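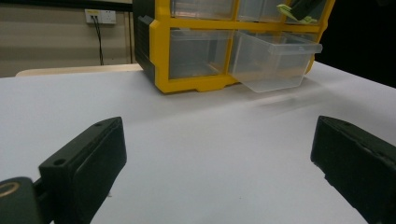 Gistness
A put-away record for a small parts organizer

Maintained by Maarja Krūmiņa, Cleremlow
Last revised 7/17/22

What is in this folder

Gistness is a written record of small things going into and coming out of a parts organizer with nine drawers. Each row says what the item was, which drawer it went to, whether the drawer was shut afterwards, and anything the person writing it down thought worth adding. There are 3,930 rows in the current version.

The record was started at Plerkside to settle an ordinary question: when people put small things away, do they put them back in the same drawer, and do they close it? It has since been used for drawer labels, for a short guide on sorting odds and ends, and for a fair bit of arguing over where rubber feet belong.

Files

putaway.csv — the main table, one row per item moved
drawers.csv — drawer positions and the labels they have carried
items.csv — item names, colours, and a short description of each
corrections.txt — rows changed after they were first entered, with the old value kept
README — this file

All files are UTF-8. The CSV files use commas, with double quotes around any field that contains one. Open them in a spreadsheet if you like, but import the drawer column as text. More than one spreadsheet program has turned our drawer codes into something else on the way in.

The organizer

It is a yellow and black plastic unit with a carrying handle on top and clear drawers in three rows of three. It sits on a tabletop. The drawers slide straight out toward the person using them, and there is a small lip at the front to pull on.

Clear drawers matter for reading this record. A person can often see whether something is in a drawer without opening it, so the absence of an "open" row does not mean the contents weren't checked. The plastic is a bit cloudy and light catches on it, and pale items are easy to miss from the front. Several corrections come down to a drawer entered as empty that had something light-coloured in it.

Drawer codes

Drawers are named by row and then by place in the row, seen from the front.

T for top, M for middle, B for bottom
L for left, C for centre, R for right

TL is the top left drawer and BC is the bottom centre one. Codes are always in capitals. Early rows used the numbers 1 to 9, counted along the top row first. Those have been converted, and the original number is in the old_code column of corrections.txt.

If you are standing behind the table, left and right will be the wrong way around. The front is always the side the drawers open on. 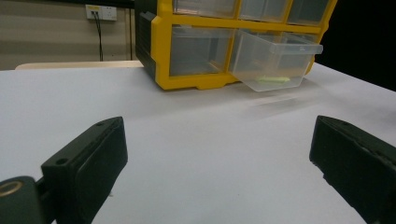 A lower-row drawer pulled out, with a light-green piece near the front. 

Fields in putaway.csv

row_id
A running number. It has gaps where duplicate rows were taken out. Do not renumber.

item
The name from items.csv. If the person was not sure what the thing was, the entry is "unknown small" and the note field should have a description.

action
One of: in, out, moved, checked. "Moved" is used when an item goes from one drawer to another without being set down in between. If it was set down on the table first, enter an "out" and then an "in".

drawer
The code as above. For "moved" this is the drawer the item ended up in.

from_drawer
Filled in only for "moved".

drawer_state
One of: shut, ajar, open, removed. See the next section.

contents
Occupied or empty, as left at the end of the action. A drawer with only dust or a paper label in it counts as empty.

note
Free text. Left as written apart from spelling.

Drawer states

Shut means the front sits where it normally sits within its compartment. Ajar means it is out a little, but not far enough to get fingers in and take something. Open means far enough to reach the contents. Removed means the whole drawer is out of the unit.

Ajar is the weakest of the four. Two people entering the same drawer will agree on shut and open nearly every time and will disagree on ajar. If your use doesn't need it, fold ajar into open.

A removed drawer is entered once when it comes out and once when it goes back. We don't track where it was in the meantime. A drawer put back into a different slot takes the code of the new slot, and the swap is written in the note. The drawers have no permanent markings of their own, so a swap that went unnoticed cannot be recovered from the table.

Items

Things were chosen because they fit in a drawer and turn up in most houses: caps, clips, short lengths of cord, erasers, rubber feet, picture hooks, that sort of thing. No food, no batteries, nothing sharp. Mägi, who supplied the first box of odds and ends, packed some things that have never been identified, and they are in items.csv under the names people gave them ("grey bracket thing", "half a hinge maybe").

Colours are everyday words. Light green and green are separate entries. Clear and white are also separate, although they get mixed up in the entries made in the evening, when the room light is poor.

An item longer than the drawer is left off the list, even if it could be bent to fit.

How entries were made

One person put things away and another wrote. The writer sat to the side and did not prompt. Sessions ran up to 90 minutes, and tired people leave drawers open, so session order is kept in the table if you want to look at that.

The person putting things away was told which items were going in, but was not told to close anything. Where labels were in use they were on paper, and drawers.csv shows which label was on which drawer for each session. In some sessions there were no labels at all and people made up their own system as they went. Those are the more interesting rows, in my opinion.

Known problems

Session 5 has no contents column. The sheet was filled in without it and I haven't guessed at the values.

The bottom row is used more than the other two. I would not read much into this, as the seat height changed partway through and was not written down.

"Checked" was added late. Before that, opening a drawer to look and shutting it again was sometimes entered as an "out" followed by an "in" of the same item. I have fixed the ones where the note made it plain and left the rest alone.

Some items appear to go into a drawer twice without coming out. Usually there were several of the same thing. Item names do not tell one clip from another.

Using it

You may copy and change the files. If you pass on a changed version, please keep corrections.txt with it and add your own changes at the bottom, old value first. Please also say which version you started from.

Counts of open and shut drawers are fine to compare between sessions. Timing is not. The time column was rounded by each writer in their own way, and was dropped from version 2 for that reason.

Planned changes

A second table for drawers with dividers, probably in September. Dividers will need a longer code, and the current idea is to add F or B at the end for front and back — BRF would be the front half of the bottom right drawer. The B does double duty there, which I don't love, and I'm open to a better letter.

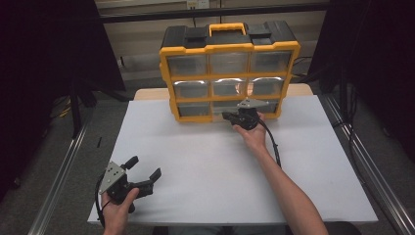 The existing codes will stay as they are either way, so anything built on the present table will keep working. Old rows will not be given a front or back value unless the note says where in the drawer the item was placed.

Send corrections to Maarja at Cleremlow with the row_id and the file name. A row_id on its own is hard to use, as items.csv has its own numbering that overlaps with the main table.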